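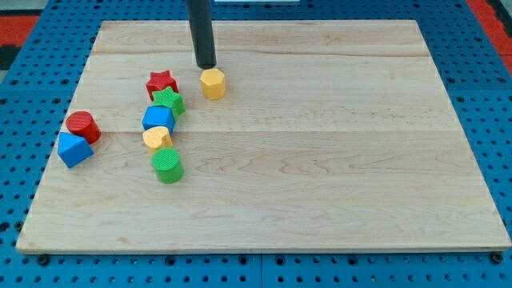 Seren publishes comparison of two arm controllers

Stellovstead, June -- By the Seren press office

Seren has finished a comparison of 2 controllers for table-top robot arms. Both were tested on the same task: to push small coloured blocks across a wooden board with a plain rod, following short written instructions such as "move the blue cube to the green star".

The test bench in Stellovstead ran 1,406 trials in total. The first controller, from our partner Charpentier, plans the full path before the arm moves. The second, made in our Nernonberg office, corrects the path during the push. It needed a second attempt in 307 trials, mostly with the star and heart shapes, which turn easily when they are pushed at a corner.

"We wanted a simple tool, so that the controller has to do the work," said Segundo Villanueva, who led the tests. "With a rod you cannot hold the block -- you must stay behind it all the time."

The report has 40 pages and is free of charge. It contains the list of instructions and the settings of both controllers. Interested laboratories can ask for a copy from the press office.

Contact: Seren press office, Stellovstead
© Seren. All rights reserved. | Back to top

This site uses cookies. Accept | Settings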